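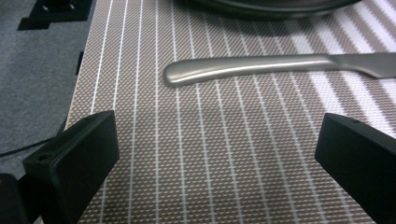
Every March the Skestham robotics club asks me to judge, and every March I argue that laying the table should be worth more than the maze. The maze gets the crowd, I grant you. But a knife lying flat on a woven mat is a horrible thing to pick up, as any toddler will confirm. Mared Craddock's team spent six weeks on cutlery and scored 61. The maze lot scored 77 for turning left. I have complained to the club in writing, five times now, and been thanked warmly for my interest. Next year I'm bringing my own forks.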